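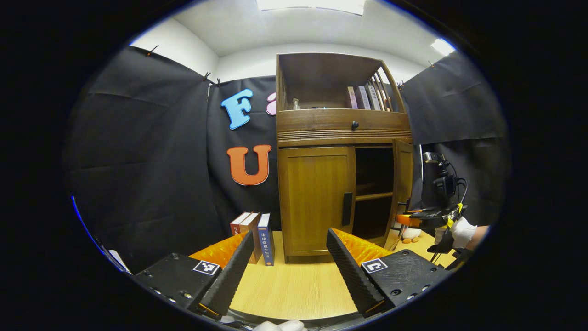
Bücher, die müffeln

Wer je eine Kiste vom Flohmarkt nach Hause geschleppt hat, kennt den Geruch: feuchter Keller mit einer Note kalter Pfeifenrauch. Im Laden riecht das nach Bildung, im Wohnzimmer nach Untermieter.

Zuerst auslüften. Die Bände aufrecht hinstellen, leicht aufgefächert, an einem trockenen, schattigen Platz. Pralle Sonne hilft zwar gegen Muff, bleicht aber auch den Rücken, und dann hat man ein geruchloses Buch ohne Titel.

Reicht das nicht, kommt Katzenstreu ins Spiel. Eine große Kiste mit Deckel, unten zwei Finger hoch Streu (unbenutzt, Bijan Moradi hat tatsächlich nachgefragt), darauf ein Gitter, darauf die Bücher. Deckel zu und 12 Tage nicht hineinschauen. Natron in einer flachen Schale geht auch. Kaffeepulver geht ebenfalls, nur riecht Goethe danach nach Filterkaffee, was man mögen muss.

Staub immer vom Rücken zur Vorderkante abpinseln, das Buch dabei fest zuhalten. Mit dem Staubsauger nur auf kleinster Stufe und mit Strumpf über der Düse. Ich habe so schon ein Lesebändchen verloren und erst beim Beutelwechsel wiedergefunden.

Klebereste von Preisschildern: Föhn auf lauwarm, langsam abziehen. Bei glatten Einbänden danach ein Tropfen Speiseöl auf ein Tuch, kurz reiben, trocken nachwischen. Bei Leinen und Papier lässt man das Öl in der Küche. Dort bleibt der Kleber eben dran.

Bleistift geht mit einem weichen Radiergummi weg, immer in eine Richtung. Kugelschreiber bleibt. In meinem Gartenbuch steht neben dem Kapitel über Rosen groß »Unsinn!«, und inzwischen gebe ich dem Vorbesitzer recht.

Im Regal nicht quetschen. Wenn man ein Buch nur noch am oberen Rand herausgezerrt bekommt, ist die Reihe zu voll. Besser die Nachbarn links und rechts etwas nach hinten schieben und das Buch in der Mitte greifen. Hinten zwei Zentimeter Luft zur Wand lassen, an Außenwänden gern mehr.

Nachtrag vom 24. Juni 2019: Nisha Mittal fragt, ob Einfrieren gegen Bücherfischchen hilft. Ja, in einem dicht verschlossenen Beutel, und danach im Beutel auftauen lassen. Den Beutel bitte beschriften, sonst liegt der Krimi bis Weihnachten unter den Erbsen.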